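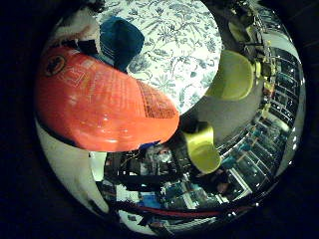

Orange packet, small print at the right-hand end.

Notes on date fields in the household stock list

The stock list has been running long enough to have developed faults, and the most instructive of them concerned dates. I have now rewritten that part of it. The notes below are mainly for Margaux Vidal, who keeps a copy of the same sheet for the house at Skakby and will have to make the same changes.

The list is a plain spreadsheet. One row is one item: name, maker, shelf, quantity, date opened, date printed on the packet. A small script called Samuel reads the sheet overnight and sends out a list of whatever should be used soon. Samuel has no opinions of its own. It sorts on the printed date, takes everything inside the warning period and ignores the rest.

The first sign of trouble was a bag of flour which never appeared on the list. It was at the back of the bottom shelf and I only came across it when wiping the shelf down. The row in the sheet was present and looked complete, but the year stored in the date column was 2078. As far as Samuel was concerned the flour had decades left in it.

I had assumed a typing error, and it was one, but a different one from the one I expected. The day and the month had been typed correctly. The year had been entered as two digits copied from the batch code, which on that brand is printed directly beneath the date in the same dot-matrix type. The sheet accepted the two digits and expanded them to a full year without any complaint. Spreadsheets differ in how they expand two-digit years, and the cut-off depends on the program and sometimes on the settings of the machine. Margaux's copy turned the same pair of digits into a year in the last century, so her version put the flour at the top of the list every night. Hers was at least the noisier failure.

The second fault was the old one about order. A row for tinned tomatoes carried the date opened as 9/3/21, typed by Rangi Wihongi, who stayed with us that year and helped with the cupboard. He meant March. The laptop he was using had been set up with the month first, so the sheet filed it under September. A day above twelve would have been rejected or stored as text, and I would have found it. Any day of twelve or below passes silently, and there is no way of recovering the intention afterwards except by asking the person.

I did ask, and he remembered, because he had made soup.

Having found these I went through the whole column by hand, all 200 rows, comparing each against the packet where the packet was still in the house. It is slow work. Much of the small print is on curved or shiny surfaces and has to be turned under a lamp before it can be read. Dates embossed in a crimped seam are the worst. Ink on foil rubs off with handling, and in a few cases there was nothing left to compare with. 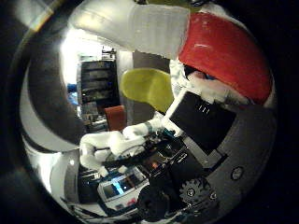
The corrections to the sheet are as follows.

Dates are now held in separate columns for year, month and day. The year column takes four digits only. The month column takes a name from a drop-down list, so it cannot be mistaken for a day by any machine. Samuel puts the parts together itself when it runs. This looks clumsy and takes slightly longer to fill in, but I have stopped trusting the automatic date type for anything typed by more than one person.

There is a range check on the year. Anything earlier than the year of entry, or more than 3 years after it, turns the cell red and goes in a separate section at the head of the overnight message. Salt and honey trip the check from time to time. I confirm them by hand and move on.

The date opened and the date printed no longer share a format rule. They used to, which meant that when I widened one to allow for long-dated tins I widened the other as well, and an item could be recorded as opened in the future without anything being flagged. Date opened must now be today or earlier.

Where the packet gives only a month and year, the day is left blank and Samuel treats it as the last day of that month. I had been putting in the first, which was cautious but threw things onto the list early, and people then learn to ignore the list.

Wenche Sjöberg asked whether it would be simpler to read the barcode. It would not help with this. The ordinary retail barcode identifies the product and carries no date, so two packets of the same biscuits bought months apart scan the same. Some trade labels do carry one, but I have not seen it on anything bought in the village. The Grudska shop puts its own sticker on loose goods, with the packing date in full, and I wish others did.

I also tried a label printer, a Pirov, lent by Baptiste Leclerc, with the idea of printing my own date in large type and sticking it over the maker's. The labels came away from anything kept in the freezer. On jars they held well, and I have kept the practice for jars, using a pen and masking tape now that the Pirov has gone back.

One matter is unresolved. The warning period is a single figure for the entire sheet, and it should plainly be different for yeast and for rice. The proper fix is a second table of categories, with a period for each. I have sketched this and not built it, as it means assigning a category to every existing row.

Margaux: the new template is in the shared folder. Copy your rows in as plain text, never with a straight paste, or the old date type comes across with them. Check the flour first.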